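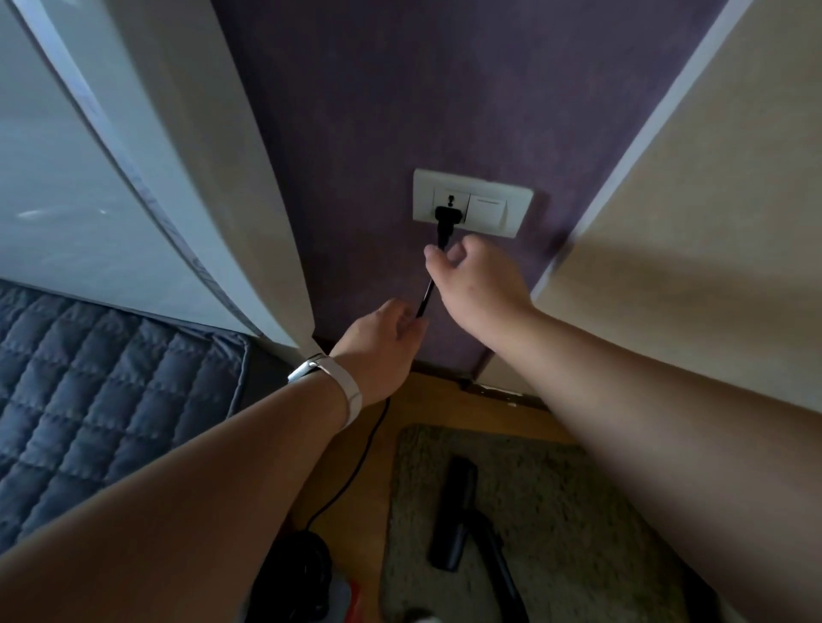
3.2 Vacuuming in small rooms

Vacuuming took up more of the recorded housework than any other floor task. Of the 2,369 episodes coded in the Nondton homes, 249 involved a vacuum cleaner. We had planned to code these as one activity with a start and an end. After the first pass through the material, Marites Dumlao proposed splitting them into preparation, cleaning and putting away, and all episodes were recoded on that basis.

Preparation covers everything done before the nozzle is first moved across the floor: fetching the machine, clearing small items, laying out the hose, joining parts and plugging in. In large rooms it was usually short. In small rooms and kitchens it was longer and was often broken up by other tasks, such as picking up a toy or closing a cabinet door. Outlets were a common source of delay. Many of the older apartments have wall outlets in the narrow space between an appliance and a cabinet, and residents had to reach into the gap to use them. Several told us they always used the same outlet, even when another was closer to the area to be cleaned, as they knew the cord would reach the hallway from there.

Small rugs need separate mention. Almost all of the homes had at least one loose rug in the kitchen or entry, most often a shag or woven type. Residents treated these in 2 ways. Some lifted the rug, cleaned the floor and put the rug back. Others left it in place and went over it with the floor nozzle, holding one edge down with a foot. The second way was more common with deep pile, where lint and crumbs stay near the surface and are easy to see. It was also common for people to set the hose and nozzle down on the rug while they arranged the hose (Figure 5). When asked, residents gave different reasons for this - less noise, fewer scratches on the wood, or simply that the rug was where they were standing.

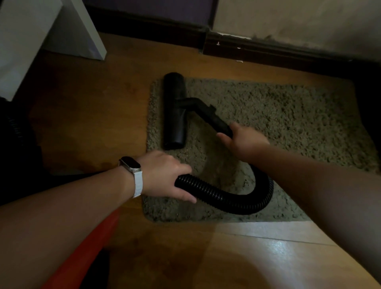
Figure 5. Handling the hose and wand over a small shag rug on a wooden floor. The floor nozzle lies on the rug.

Hose handling was coded whenever both hands were on the hose or wand and the nozzle was not being used to clean. Stellan Eide and a second coder worked through the material separately and settled differences by discussion. Most of the differences concerned the point at which preparation ended, as residents sometimes made one or two passes and then stopped to adjust the wand.

Baseboards and the strip of floor beside them were seldom cleaned in the same pass as a rug. In the Gedia homes, which were visited in April, residents more often left the edges for last and did them with the nozzle removed. We return to this difference in Section 4.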